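Fall hours and the new table rules at Stumside

The reading room at Stumside goes back to its fall hours on 15th September. We will be open until eight on weeknights and until five on Saturdays. Sundays stay closed until January, when we will look at the door figures again and decide.

The bigger change is to how the long tables are booked. Over the summer we let people reserve a seat for the whole day, and on busy afternoons that meant a lot of seats with a coat on the chair and no one in it. From the start of fall hours a booking lasts three hours. You can renew it at the desk if no one is waiting. If you leave for more than half an hour, your seat may be given to the next person on the list, and your things will be kept behind the desk.

The small tables by the Baumgart Street windows are not part of the booking system. They are first come, first served, as before. Groups should use the upstairs room, which holds 12 and can be reserved up to two weeks ahead.

A word about the tabletops. Most of the ones on the ground floor have a pale finish that marks easily, and we would like to get a good many years out of them. Please use a coaster under cups, and put a sheet of card under anything you are cutting or gluing. Cutting mats can be borrowed from the desk at no charge. If you do spill something, wipe it up with a dry cloth and tell us. Don't use the spray from the kitchen, which is meant for the sink and the counters and leaves a dull patch on wood. 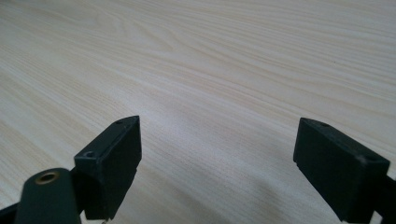

Denise wrote in to say that three hours is too short for anyone doing family history work, as it can take most of the first hour just to get the boxes out and find your place, and she asked whether people using the archive could have longer. We think that is fair. Anyone with archive boxes signed out may book five hours, and the boxes can stay on the table during a lunch break as long as the desk knows.

We were also asked about food. Covered drinks are fine on the ground floor. Meals are for the kitchen and the back porch only, and that includes soup in a flask.

The Dadura branch is keeping its summer hours through the end of the month while the heating is replaced. Books on hold there can be sent to Stumside if you ask by phone or at either desk. Allow two working days. The book drop at Dadura is open as usual, but please don't leave donations in it. It jams.

The Skimine collection of county maps is back from being scanned. There are about 200 sheets, and the paper copies can be seen by appointment. Prints from the scans cost 50 cents a page in black and white. We can't print anything larger than ledger size on our own machine, so bigger orders go to a shop in town and take a week or so.

Lockers will be cleared out on the last Saturday of the month. Please take your things home before then and leave the key in the door.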